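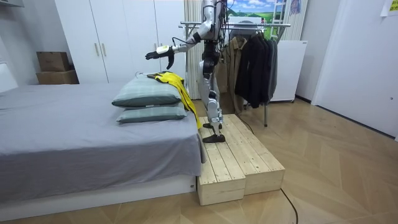
Ernberg Open Afternoon: a review

I went to the Ernberg open afternoon in March because we are thinking about renting a humanoid for the training flat at Cisach, where I work. I had read the sales material and wanted to stand in the same room as the thing before anyone signed.

The robot on show was the Tamura, working on laundry and bedroom jobs. Ernberg runs the demo in a furnished room with a bed, a wardrobe and a clothes rack, and visitors watch from the doorway. Groups are kept small. Mine had 3 people in it and we got the full session, with time for questions at the end.

Kiyoshi Honda ran it. He talks quietly and doesn't oversell. The job was to pick up clothes left on the bed and lift them clear. The robot does this standing on a wooden platform pushed up against the mattress, with its cables going up overhead. I asked about the platform. He said it sets the working height for this bed, and that a different bed would need a different one. I wrote that down, as our beds are not all the same height.

The reaching is good. The arm goes out level and steady over the mattress, and the hand comes down slowly with the fingers open. It took two tries to get hold of a sleeve the first time and one try after that. Thin fabric gave it more trouble than thick. A T-shirt slid out of the fingers twice, and Honda put it back on the bed and started again without any fuss.

Speed is the weak point. Anyone in my group could have cleared that bed in a few seconds. The robot needed several minutes, and part of that was spent standing still between moves. Vitalii Kovalchuk, who looks after the software, said the pauses are set on purpose for visitor sessions and can be shortened. I would like to see that before I believe it.

Noise was lower than I expected. There is a whine when the elbow moves and a click from the hand. You could hold a conversation next to it.

I did not see it walk. I asked, and was told walking is not part of this session. If that matters to you, ask before you book. The Grevura people let visitors see their machine cross a room, though theirs has simpler hands and I thought it handled cloth badly.

Parking is behind the building and the sign is easy to miss. Coffee was fine. The handout is 2 pages and lists the arm reach and the service terms but no rental price, so you have to email for that. I have, and am still waiting.

I'd give the session 3 out of 5. It is worth the trip if you care about hands and fabric. We have asked to bring one of our own beds to a second visit, and Honda said he would check whether it fits through the door.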